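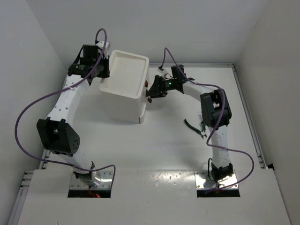 Small Drawers, Small Desks: storage for the shared study room
Term project report, Everyday Design 2
Group: Darcy Beaulieu, Nermina Ivanov, Dardo Ojeda
Handed in May 18, 2020

What we set out to do

Our study room has long desks and no storage. Pens, chargers, sticky notes, index cards, calculators, all of it ends up in a pile at the back of the desk and then on the floor. The brief said pick an everyday object and improve how it's used. We picked the small desktop drawer unit. White plastic, rim around the top, little brown tabs to pull. The nickname Plurkell came from Nermina and stuck, so that's what we call it from here on.

Question we wrote at the start: can a small drawer unit keep a shared desk clear if nobody is in charge of it?

Budget

We had $100. Spent $50 on units, rest went on labels, felt pads and a roll of non-slip mat. Receipts are in the folder with Gisela Riquelme (our tutor).

Choosing the unit

Looked at cardboard first. Cheap, went soggy at the corners after a drink spill. Then a wire one, which was fine but pens fell through. Plastic won. Wipes clean, light enough to move, and the off-white colour doesn't fight with the desks.

The tabs were a big part of the decision. Some units have a lip cut into the drawer front and you have to get a fingernail under it. A tab that pokes out you can find without looking. Dardo tested this with his eyes shut. Not very scientific but he got it first go with the tabs and gave up on the lip.

The top also matters more than we thought. Because of the raised rim, the panel in the middle sits a bit lower, so it works as a tray. Paper clips stay put. So do erasers. Nermina lost a stylus off every flat-topped one we tried.

Where it goes on the desk

We tried three spots.

Front corner. Bad. Elbows.

Middle at the back. Better, but if you have a laptop open the screen blocks the drawers.

Left of centre, near the back, turned slightly so the tabs face in towards the person sitting down. This was the one. Turning it is the bit people skip. Square to the wall looks tidier but then you're pulling a drawer straight into your own keyboard. On an angle it opens into the gap beside it. Darcy is left handed and wanted it mirrored, so on her desk it sat right of centre and turned the other way, same idea.

What goes in

Top drawer: things you reach for every hour. Pens, highlighters, one eraser.
Bottom drawer: chargers, earbuds, spare batteries.
Tray on top: whatever you're using right now, and it has to be emptied when you leave.

We had index cards in the bottom at first. A pack of 300 is too heavy for a light plastic drawer, it sags and then it won't shut flush. Moved them to the shelf.

Shutting the drawers

This became its own section because it was the most common complaint. If a drawer front is left sticking out even a bit, someone catches a sleeve on it, and the whole unit slides. Two fixes. Non-slip mat under the base, cut a little smaller than the base so it doesn't show. And one hand on the rim while the other does the drawer. The second one is free and works better, but you have to remember it. We put a small label on the top to remind people and it got peeled off in the first week.

Feedback

We asked people using the room to write on a sheet by the door. Some of the comments:

"Good for pens, too shallow for my calculator"
"who took the blue highlighter"
"Like the tray bit"
"Can we have one each"

Folke Myklebust from the year above told us his group tried open cups in December and dropped them because they kept getting knocked over. We should of asked him before starting.

What went wrong

Labels didn't stick well to the plastic. Wiping it with soapy water first helped a bit.

Felt pads were a mistake, they made it slide more. Took them off and used the mat.

We didn't take a proper before photo of the desks. Gisela pointed this out and fair enough. It means the "clearer desk" claim is mostly from the comment sheet and our own opinon.

If we had more time

Deeper bottom drawer. A divider for the top one, we made one from a cereal box and it was fine but ugly. Try the unit on the narrow desks by the window, where an angled one might stick out too far.

Who did what

Darcy: placement tests, writing up
Nermina: shopping, labels, comment sheet
Dardo: mat cutting, drawer tests, budget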